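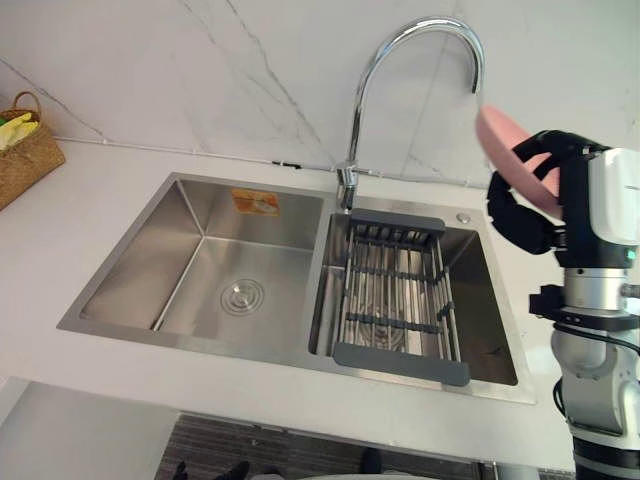

Putting a rack across one half of a double bowl turns it into an expensive single bowl, Nicanor Ocampo wrote in response to our last showroom report, and he asked that the next one say how much working sink is left over. The point is fair. I took it with me to the Zellent open day in March and spent most of the morning at the sink wall.

Zellent occupies the ground floor of the old Sarmiento warehouse. The entrance is on the loading side, and the parking lot fills by nine. Visitors sign in, collect a folder, and are free to walk the displays in any order. The folder contains a floor plan, a set of cabinet drawings, and a price list that excludes faucets. I asked for faucet prices and was told they would be sent. They have not arrived as of this writing.

The sink section

The display that answers the question best is a rectangular double bowl in brushed stainless steel, set into a white countertop with a marble backsplash behind it. The bowls are unequal. The left one is larger. The right one is narrower and carries a gray adjustable drying rack with plastic end bars and metal rods running front to back. The rack spans the width of the bowl, so water from the dishes falls into the steel and reaches the drain without crossing the counter.

With the rack in place, the left bowl is the working sink. That is where I would wash, and it is the larger half, so the arrangement is sensible. What is lost is the rinse bowl. You can still rinse over the rack, which keeps the splash inside the sink, but dishes already standing there get wet a second time. For a household that washes a few plates by hand and sends the rest to a dishwasher, this is no great loss. For anyone who soaks pots on one side and rinses on the other, the rack has to come out each time and needs a place to go. The drawings show no storage for it.

The faucet is a tall chrome gooseneck on the back rim, between the two bowls. The lever is at the side, near the top of the base. A high arc is useful over a rack, where a plate standing on edge takes up height that a low spout would need. It also means the water has farther to fall. I would want to run it over a flat plate at full flow before ordering one.

The partition between the bowls is narrow. This gives more room inside each bowl, and leaves little surface to rest anything on. The rim is flat. Flat rims are easy to wipe, but the joint with the countertop should be checked after installation, and the Zellent sheet leaves the choice of sealant to the installer.

Dimensions

The following come from the cabinet drawings in the folder. I did not measure them independently.

Base cabinet, outside width: 1000 mm
Side panels: 16 mm each
Finished counter height: 906 mm
Floor to underside of wall cabinets: 1405 mm

The inside width of the base cabinet is therefore 968 mm, before any allowance for fixing clips. The gap between the counter and the wall cabinets works out to 499 mm. Anyone considering a tall faucet under a wall cabinet should compare its height against that gap and leave space to get a hand behind it for cleaning. With a window over the sink the question goes away, unless the sash opens inward.

Tableware and drainage

The plate and bowl used at the sink are both pink, which made it easy to follow them against so much steel and white. Shape matters more than color on a rod rack. A plate can lean. A bowl has to go upside down or be tilted, and one with a wide curved wall takes the room of several plates. If the bowl has a recessed foot, water will also collect there when it is inverted, and has to be tipped off or dried with a towel.

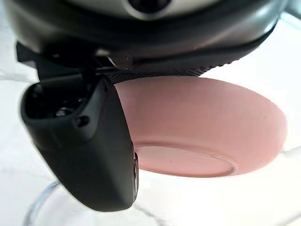
Pink bowl, matte finish, underside turned outward.

Florencio Nieto ran the question period at eleven. Most of it concerned delivery times. On racks, he recommended setting the adjustable type slightly narrower than the sink opening for the first week, then widening it once the owner knows which items dry there. He also advised lifting the rack out to clean the steel beneath the end bars, where hard water leaves a line. I asked whether the rods could be replaced individually. They cannot; the rack is sold as one piece.

Two other displays deserve a mention. Astau had a single bowl with a separate drainboard, which needs more counter but leaves the whole sink free. Hisow showed a folding rack that rolls up and fits in a drawer. It sagged under a cast-iron lid, and the representative agreed that it was meant for lighter items.

For Ocampo's question, the short version is that you keep the larger bowl and give up the smaller one for as long as dishes are drying. I would accept that in a kitchen with a dishwasher. In one without, I would price the Astau arrangement first and check whether the counter can spare the length.

The showroom closes for an hour at noon. The folder is free, and spare copies of the cabinet drawings are kept at the front desk.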